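J'ai gardé pendant des années un pull gris que je ne mettais jamais. Il grattait, il boulochait sous les bras, et chaque printemps je le remettais sur la pile en me disant que l'hiver prochain, peut-être. Il a fini par partir dans un sac, le sac est parti dans une borne au coin de la rue, et j'ai ressenti ce petit soulagement un peu bête que tout le monde connaît, je crois. Affaire classée ! Sauf que non, évidemment, le pull existe toujours quelque part.

C'est de ça que j'ai envie de parler : de notre manie de donner nos vêtements pour ne plus avoir à y penser. Je m'y mets la première. En décembre j'ai vidé l'armoire de la chambre et j'en ai sorti 17 pièces, dont 6 portaient encore leur étiquette. Six ! Des choses achetées en soldes, un soir, sur le site de Futeck (je ne leur jette pas la pierre, c'est moi qui ai cliqué), et une robe prise chez Narkow pour un mariage où j'ai finalement mis un pantalon.

On me dit souvent que ce n'est pas grave puisque « ça servira à quelqu'un ». J'aimerais bien y croire complètement. Mais j'ai passé quelques après-midi à trier dans la ressourcerie de mon quartier, rue Plernberg, et j'en suis revenue moins tranquille. Les gens apportent des chaussettes seules, des draps tachés, des jeans dont la fermeture a rendu l'âme, le tout plié avec soin, parfois même repassé -- comme si le repassage rachetait le trou. Et au milieu, bien sûr, de très belles choses, un manteau en laine Mac Carthaigh par exemple, que j'ai reposé sur son cintre à contrecœur.

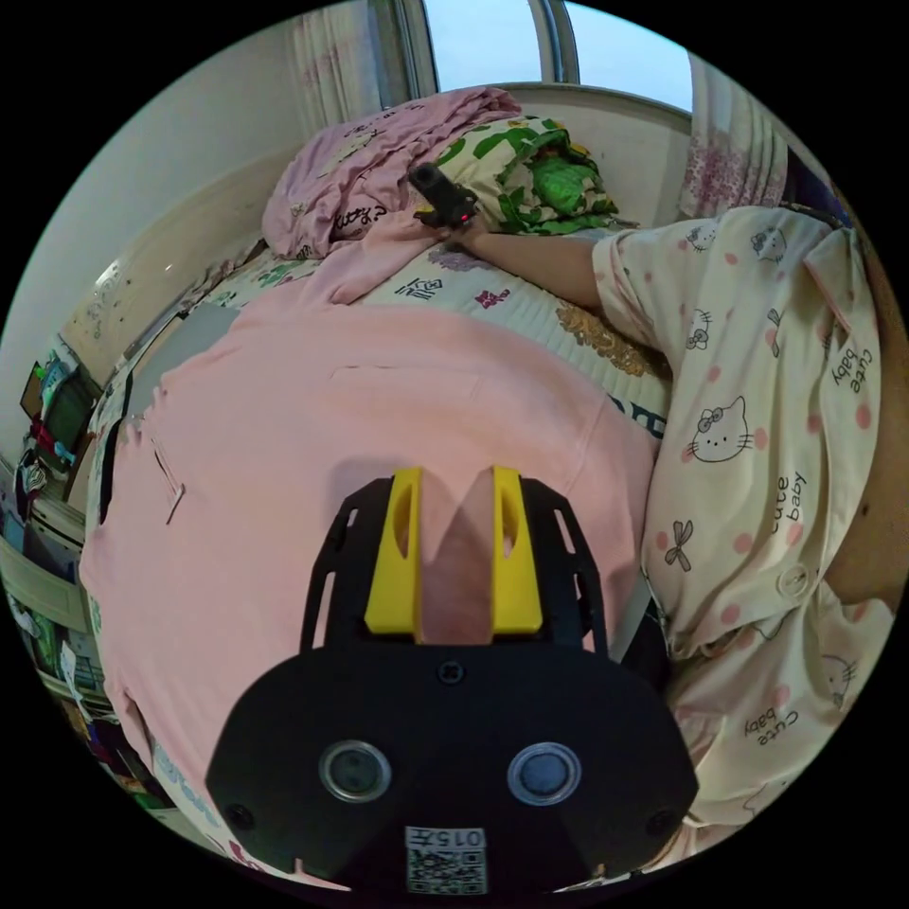

Faut-il donc arrêter de donner ? Je continuerais, mais en donnant seulement ce que j'oserais offrir à une amie, et en gardant le reste pour les chiffons ou la couture.

Ça paraît sévère, dit comme ça. Pourtant la question de l'amie règle presque tous mes cas douteux en deux secondes. Le tee-shirt au col détendu ? Je n'oserais pas. La chemise à laquelle il manque un bouton ? Je couds le bouton d'abord, et neuf fois sur dix, une fois le bouton recousu, je la garde, parce que je me souviens que je l'aimais bien.

Parce que le fond de l'affaire, pour moi, c'est l'entretien. Ma grand-mère avait une boîte à biscuits pleine de fil et d'élastique, et elle reprisait le soir, devant la radio, sans en faire une cause. Moi j'ai dû apprendre à faire un ourlet à quarante ans passés, avec une vidéo que je remettais en arrière toutes les dix secondes. Le premier était franchement de travers ! Je le porte quand même, il est en bas du pantalon, qui va se pencher pour vérifier ?

Je n'ai pas de grande réforme à proposer. J'aimerais qu'on apprenne à recoudre à l'école, garçons et filles, et que les retoucheuses soient payées correctement (la mienne prend si peu que j'en suis gênée). Et puis j'aimerais qu'on laisse un peu traîner le sac dans l'entrée avant de le porter à la borne. Le mien y est depuis deux semaines, j'en ai déjà ressorti un gilet.

Contact | © Tous droits réservés, reproduction soumise à autorisation | Haut de page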